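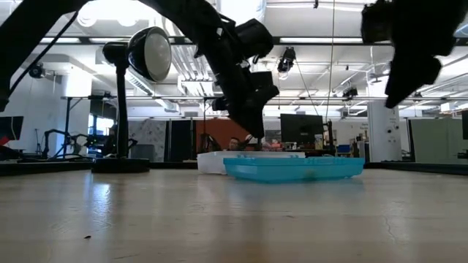 La automatización de un puesto de trabajo modifica en primer lugar el reparto de las tareas y solo después, a veces con bastante retraso, la descripción formal del empleo. En esta unidad del módulo se estudia ese desfase a partir de una actividad modesta: la clasificación y el guardado de material de oficina. Conviene observar la distribución del espacio. Los brazos trabajan sobre una bandeja azul y un recipiente blanco colocados en la mesa, y detrás, en la misma sala, hay una persona y un monitor. No existe separación entre la zona automatizada y la zona de oficina, y esta convivencia plantea cuestiones de ruido, de atención y de responsabilidad que los manuales de seguridad tratan de forma desigual.

1. Tareas que se transfieren y tareas que permanecen

La empresa Pirkik, dedicada a la preparación de lotes escolares, registró 331 operaciones manuales distintas antes de introducir el sistema Nerkel. De ellas, 188 pasaron a ejecutarse con brazos robóticos y 143 siguieron a cargo del personal. El segundo grupo es el que interesa a esta asignatura. Comprende la reposición de recipientes, la retirada de piezas defectuosas y la decisión sobre los objetos que el sistema no reconoce.

La plantilla de Pirkik no se redujo durante el periodo estudiado. Cambió, en cambio, el ritmo de la jornada: las pausas, antes acordadas entre compañeros, quedaron ligadas a los ciclos de la máquina – un efecto que la dirección no había previsto. 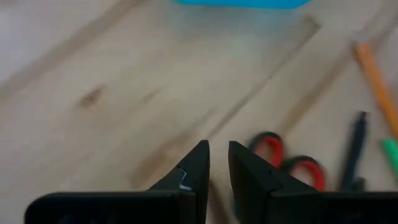 Van Wyk objetó, en la sesión dedicada a este caso, que el problema de las pausas era anterior a los robots y que la nueva organización únicamente lo había hecho visible. Añadió que el personal debía participar en la fijación de los ciclos desde la fase de pruebas. La objeción es pertinente y se retomará en el seminario, donde se comparará con los criterios de consulta previa expuestos en la unidad anterior.

2. Cualificación y reconocimiento

El trabajo de supervisión exige conocimientos que rara vez figuran en el contrato. Quien prepara una mesa para la manipulación automática debe saber qué objetos pueden solaparse, cuáles ruedan y a qué distancia conviene situar el recipiente.

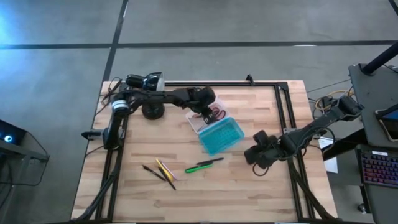
Estos saberes se adquieren por la práctica y se transmiten de palabra, de modo que la empresa depende de ellos sin haberlos clasificado. En el almacén de Skullow se crearon 2 categorías profesionales nuevas, con formación retribuida y complemento salarial. En Pirkik se mantuvo la categoría anterior y las funciones añadidas se consideraron parte del puesto. El alumnado deberá examinar las consecuencias de ambas soluciones para la movilidad interna y para la negociación colectiva.

Trabajo para el seminario

Redáctese un informe breve sobre un puesto parcialmente automatizado. El informe indicará las tareas transferidas, las conservadas y las de nueva aparición – estas últimas con mención expresa de quién las asume y en qué horario. Se entregará en abril, por escrito, en la secretaría del departamento.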